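Visit report: Grimshaw handling lab, Utville

Our site has been thinking for a while about small robot arms for sorting and tray loading, so when Grimshaw opened its handling lab in Utville to visitors I put my name down. I was mostly interested in one item on the program, a talk called "The February stop," which dealt with a fault the lab had earlier in the year. I got more out of that hour than out of the rest of the day.

The lab is on the upper floor, past the offices. Visitors sign in, get a badge and a pair of safety glasses, and are walked to the benches in small groups. Our guide was Kane Waaka, who looks after the cells and wrote most of the fault report. He doesn't give a polished tour. He stands next to a bench and tells you what broke.

The bench work is simple on purpose. An arm picks up a cup, moves it to a tray, lets go, and backs off. The cups differ in material because each one gives the gripper a different problem. Wood has grain and some grip. Thin plastic gives way when squeezed. Steel is slick and reflects light into the camera.

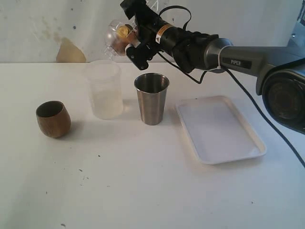 Page last changed: 24 Sep 2024

The February stop went like this, according to Waaka. A long unattended run was going on one of the benches, controlled by a scheduling program called Drornero that the lab wrote itself. The run was set for 859 cycles. Well into it, the arm closed on a steel cup, lifted, and lost its position reading at the wrist for a moment. The controller did what it was set up to do with a lost reading, and cut power to the motors. The arm has no brakes on its joints. It came down under its own weight with the cup still in the grip, hit the table, and pushed the cup over the edge onto the floor.

No one was hurt. A technician had been standing at that side of the bench a few minutes earlier to clear a tray, and that was what got the event written up as a safety matter. Before then it would have gone in the log as a dropped part.

Finding the cause took the lab 8 working days. The first guess was software, and they spent most of that time on it. The real cause was a signal cable that had been tied down too tightly close to the wrist. Each time the wrist turned to its far limit the cable pulled at the connector, and after enough turns the contact became unreliable. It would test fine with the arm at rest. Waaka passed the old cable around the group. You could feel a flat spot in the jacket near the plug, but you would not have noticed it by looking.

He listed what they changed. Cables at the wrist now get a slack loop, and the loop is checked with the wrist turned fully both ways before a run starts. A lost reading no longer cuts the motors at once. The arm holds where it is, then lowers slowly to the table, and power goes off after that. The emergency button still cuts power directly, so there is a printed card at each bench telling people to keep their hands out from under the arm when they press it. Cables on the long-run benches are replaced on a schedule whether they look worn or not.

Someone in our group asked why the arm had been run without anyone watching. Waaka said it was light, it was slow, and they had become used to it. He did not try to defend the decision. Long runs are now allowed only with the bench area roped off.

We then watched a short run at low speed with the new settings. These were approach moves, where the gripper comes in low to the table and stops short of its target so that the stopping distance can be checked.
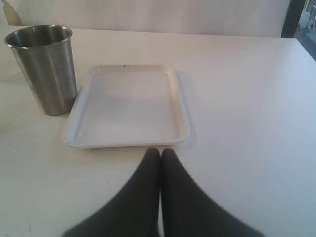

The slow lowering was the part I most wanted to know about, so I asked how it behaves if the arm is already close to the table or over something. Waaka said that was still open. If there is a tray or a cup underneath, the arm will come down on it, only gently. They have tried having it move sideways first, to a clear part of the table, but that depends on the same position readings that may have just failed. For now they accept a crushed plastic cup from time to time.

Ewan Cosgrove, from the Handel packing plant, was in the same group and told us they had seen a similar cable fault on a much larger machine. There the brakes held and the only cost was a lost shift. He thought the lab's card at each bench was worth copying, and I agree.

The afternoon session was on purchasing and I have left it out of this report. The points I am taking to our own safety meeting are the wrist cable check, the question of what our arms do when a reading is lost, and whether the arms we have been quoted for have brakes on every joint. The supplier's sheet doesn't say. I have written to ask.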